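Keep the Toy Library Open

Council wants to close the Stokavgate toy library to save $2000 a year. I think that's a poor trade.

A family pays $50 for a membership and borrows for nine weeks at a time. Kids lose interest in most things well before that — any parent knows it — and back they go for someone else to use. The other choice is buying new and filling the garage.

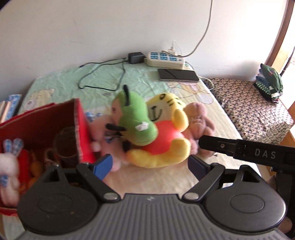
Soft toys, including a yellow tiger.

The report says use has dropped. It was also cut to 3 hours a week in January, in the middle of the workday. Put the hours back on a weekend and then count the loans.

Council found money for new signs at the car park. It can find this.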